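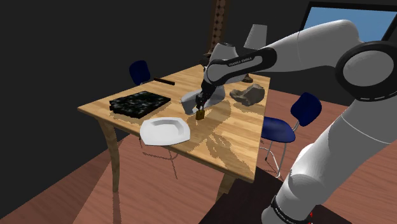
Slide 1: A brass-colored padlock, just above the tabletop.

Hi everyone, thanks for coming in out of the cold. I'm going to talk for half an hour about locks, keys and shared sheds, and I promise there will be time for the sandwiches.

(Wait for the door to close. It sticks.)

So. I look after the keys for the Jillow allotments, and I have done it for longer than I meant to. We have 87 plots, one main gate, a tool store and the long shed we still call Rarell after the seed company that used to own it. When I took over I was handed a biscuit tin. In the tin there were 652 keys. I counted them on my kitchen floor over two evenings – ask my knees.

Ask the room: who here has a drawer with a key in it that fits nothing? (Hands. Let them look at each other.)

Slide 2, the tin. Most of those keys were copies of copies. Every time you cut a key from a worn key you pass the wear along, and after a few rounds you get one that works if you lift the gate with your foot. We had a lot of foot-lifters.

Slide 3, padlocks, a quick run through. Laminated steel, cheap, rusts in our weather. Solid brass, doesn't rust the way steel does, but the body is soft, so a thief with a drill will be pleased. Shackle is the bit to spend on. Get hardened steel, and get it short, so there's less room for bolt cutters. Pass round the two sawn-up ones. (Ask for them back this time!)

Slide 4, combination locks. I wanted to love these. We tried one on the gate in July and by the end of the week the code was written on the gatepost in marker pen. It did wash off eventually.

Slide 5, what we do now. One gate lock, keyed alike with the tool store, from a little shop called Szénási. Numbered keys, one per plot, signed for in a book. A spare lives with our friends over at the Govudard site, and we hold theirs. The whole job came in under 2,000 dollars, and that includes the new hasp, which I should have replaced first – a great lock on a rotten hasp is just jewelry.

Skip slide 6 if we're running late. It's graphite versus oil. Graphite. Moving on.

Questions, then sandwiches. Sign-up sheet for the lock cleaning day is by the coats.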